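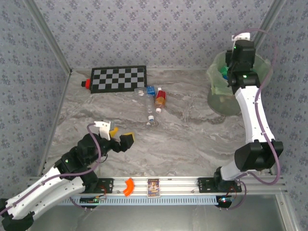 The Bottle Drawer, and Other Household Confessions
By Manuela De Luca

In my mother's house in Flindville there was a drawer for string, a drawer for candles, and a whole cupboard for bottles waiting to go back. I swore I'd never live like that, and then I moved into my own place on Park Street and within a year I had two bags of empties behind the kitchen door (and a third one on the porch, if you must know).

So this April I set myself the job of sorting drinks containers properly, every evening, on the table where we eat. My neighbor Nawal Benjelloun, who has strong feelings about caps, came over to help me get started. Tip out the last drops, she told me, and then look at the top before you do anything else, as our hauler, Skirow, wants caps left on and the depot in Binton wants them off!
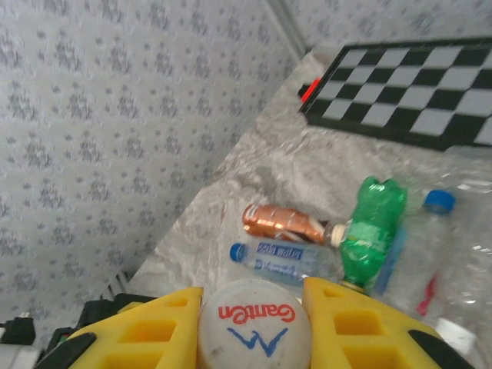
A white cap with red lettering, and a mixed lot of empties on the marbled tabletop.

I used to sweep everything into one bag and feel virtuous about it. Now cans go first, then clear plastic, then the colored plastic that always seems to take up more room than it should.
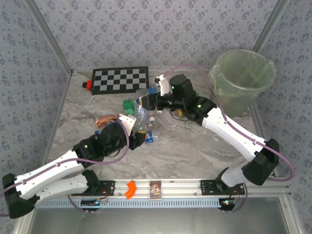 Nawal's other rule is to keep the sorting surface for sorting, at least until you're done. No mail, no keys, no half-eaten toast. I fought her on this for 3 weeks, and I lost the day I sent my electric bill to Binton with the lemonade bottles. 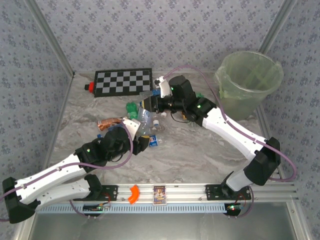 Where you do the job matters more than I expected. I tried the back steps, then the laundry room, and came back to the kitchen table, where the light is kind and I can hear the radio. A stone look underneath is pleasant company too, all those white and darker gray veins swirling through the light gray, and small-patterned wallpaper nearby makes a chore feel a little like visiting an aunt. My own walls are plain cream, but I'm pricing a floral for the fall, and Nawal has already offered to hold the ladder.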